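Budgeting for two hands: a talk with a lab manager who buys the robots

I got to the building at Melness a little early and found the person I'd come to see already on the phone with a supplier, arguing about gloves. Gloves! I had come to talk about robot arms, and the first ten minutes of my notes are about knit fabric.

"People laugh, but it's a real line in the budget," the lab manager told me once the call was over (they asked me to leave names out, and that's fine by me). "The arms get all the attention in the meeting. Then you spend the rest of the year buying small stuff."

The group works on two-armed handling of soft, floppy things, mostly cords and tubing. They're coming up on a new round of purchases in October, and I wanted to know how a small team decides what to spend on. My own employer is thinking about a similar setup, so I'll admit I was there partly to steal ideas.

The first thing I asked was whether they'd gone with one big supplier. No. They had quotes from Zuron and Zaugg, and the two were so different in what they included that it took weeks to line them up. "One quote had the hands in it and the other had the hands on a separate page with a separate delivery time," the manager said. "If you only look at the first page you think you've found a bargain."

They went with Zaugg in the end, mostly over service. A hand that breaks can be swapped in 14 days under the contract, and the manager had pushed hard for that number. I asked what they'd pushed for and lost. "Training. We wanted it on site and we got it over video. I'd fight harder next time."

Then we got into spares, which I could have listened to all afternoon. The rule they use is to hold back 20 percent of the hardware money and not touch it until everything has been running for 90 days. The finance people hated this at first. They like money to be spent or given back, and a pile sitting there with a robot's name on it made them nervous. What changed their minds was a plain one-page list of what had been replaced on the old setup, with prices next to each item. Cables were near the top, which surprised me.

"Anything that bends every day is going to need replacing," the manager said. "Put it on the list now, and put it on there twice."

Practice objects come out of a different pot, and they cost next to nothing. Earphones, bits of tubing, a little stand to hang things on. I asked if it was worth planning for at all and got a very firm yes. Somebody has to order them, and an expensive pair of arms with nothing to pick up is still an expensive pair of arms.

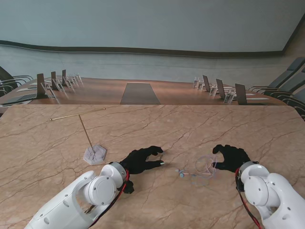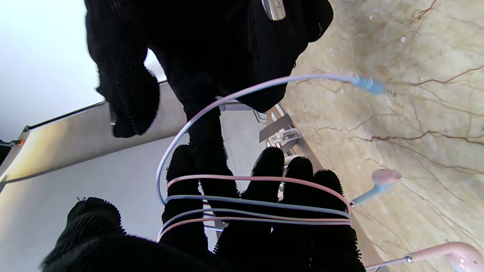
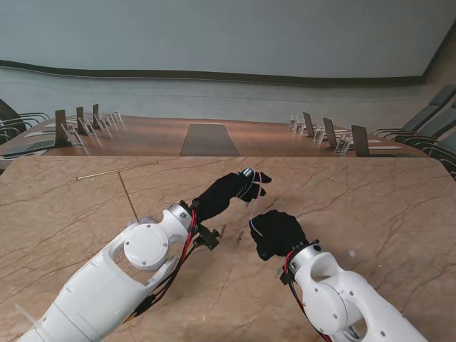 I asked about space too, as that's where our own plan keeps getting stuck. Their advice was to price the room before the robot: power, the table, where the cables run, who else wants to use the place. They also keep a shared sheet called Cillis (I forgot to ask where the name came from) where every request gets a cost, a date needed and a "what if we don't" column. I've already copied that last column into ours.

And if they had to start over with less money? "I'd buy later," the manager said. "I'd rent for roughly 30 days first and write down every single thing we had to run out and get. Then I'd ask for a quote."

We went back to the gloves after that. The supplier had called again, and the answer on the price was still no.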